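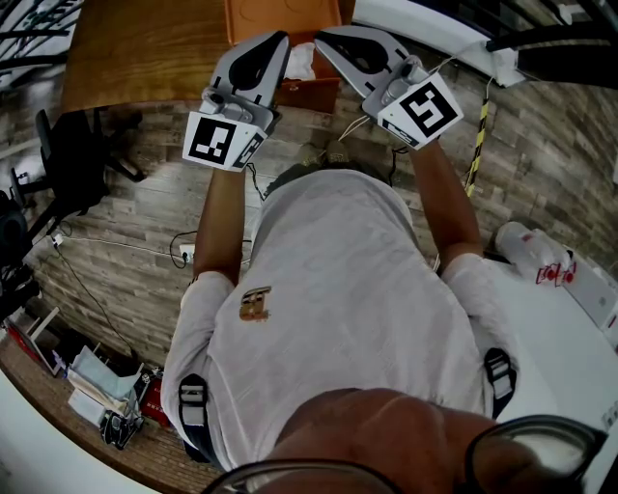

Floor squeak

A floor squeak is the noise made by a wooden floor when a person steps on it, usually at night and usually while carrying something. The term covers creaks, chirps, groans and a dry popping sound that some installers call a tick. Most squeaks are harmless. They are among the most common complaints made by owners of old houses, and among the most resented by owners of new ones.

Causes

A squeak needs two surfaces and a small amount of movement between them. In a nailed plank floor, the usual pair is a board and the shank of its own nail. Wood shrinks as it dries, the board lifts slightly, and each footstep slides it down the nail and back up again. Boards may also rub along their tongue-and-groove edges, or against a subfloor that was never quite flat to begin with.

Floating floors, in which the planks lock to each other and are not fastened down, have no nails to blame. They squeak at the joints, over dips in the subfloor, or where the planks have been fitted too tightly against a wall and have nowhere to go when the air turns humid. The gap left around the edge of a room is meant to prevent this, and is often filled in by someone who thinks it looks untidy.

Season matters. Heated indoor air in winter dries the wood and opens the joints, and a floor that was silent in August may be talkative by the end of October. Many squeaks go away in spring, along with the homeowner's resolve to fix them.

Deliberate squeaks

The best-known noisy floors are the nightingale floors of Japan, found in several temples and palaces, including Nijo Castle in Kyoto. Their boards chirp underfoot as metal clamps beneath them move against their nails. Tradition holds that they were built to warn of intruders. Some historians think the sound was a by-product of wear, in which case the floors belong to the much larger group of defects later described as features.

Parents of teenagers are known to leave one stair unrepaired for similar reasons.

The Pawłowska Street survey

Little formal study of domestic squeaks exists, for which the public has not complained. An exception is the survey run by Dariusz Lis, a retired piano tuner, in an apartment block on Pawłowska Street. Lis walked every room to which he was admitted and recorded 1104 separate squeaks, grading each by pitch and what he called "temper." Hallways did worst. Bedrooms came second, with the loudest boards lying between the bed and the door.

Lis returned the following winter and found that 205 of the squeaks had moved, in most cases to a neighboring board. His report, Underfoot, was printed by Musto in an edition of 99 copies. It includes a fold-out map and a long chapter on slippers, of which he disapproved.

Remedies

The correct repair depends on what is moving, a point on which the floor and its owner often disagree.

Where the underside can be reached, a thin shim may be glued into the gap between joist and subfloor. It should be pushed in by hand until snug. Hammering it home lifts the boards further and makes a new squeak, generally a better one.

From above, a loose board can be screwed to the joist and the hole filled. Breakaway screws, whose heads snap off below the surface, leave a smaller mark. Finding the joist takes patience or several extra holes.

Powdered graphite and talc are old remedies for boards that rub at the edges. Both are brushed into the joint and worked in by walking on it. The effect lasts weeks or months. Graphite also works its way into pale socks, where the effect is permanent.

Floating floors should not be screwed down, as this defeats the purpose of floating. The dip must be leveled, which means lifting the planks and then remembering the order they came in.

A rug does nothing for the squeak but has a calming effect on visitors.

In property sales

Sellers' agents tend to call a noisy floor "original." Buyers are advised to cross each room slowly, without talking, and to be wary of any house shown with the radio on.

See also

Joist
Subfloor
Tongue and groove
Door hinge
Insomnia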